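Plinanport renewed for a second season

The harbour drama Plinanport will be back for a second season, its makers at Plenetum confirmed on Thursday. The new run will have eight episodes, two more than the first, and filming starts in April. Most of the main cast have signed on again. The role of the harbour master has not been settled, and after the way the last episode ended it may not need to be.

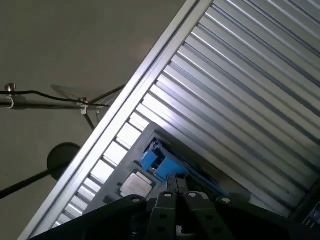
Readers who gave up after the slow opening might want to try again. The story picks up once the Takács family buys the ferry licence, and the finale runs a full 90 minutes without feeling padded. We still think the smuggling plot was dropped too quickly - the missing ledger was never explained - but the writers have said they will return to it.

Fans have been busy in the meantime. A petition asking for the original theme music to be restored has 1430 signatures so far, and our own post about the finale drew 141 comments, most of them arguing over who was on the last boat. We have left that thread open. Please mark spoilers, as some members are still catching up. 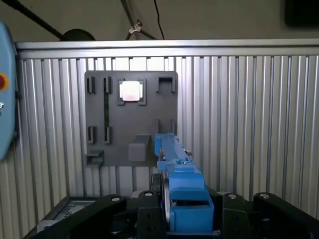

Grey mounting plate on a ribbed aluminum panel.

Kudell, the companion podcast, will cover the first season again from the start, with one episode going up each week. The first is out now and deals mainly with the pilot and the changes made to the script before it aired.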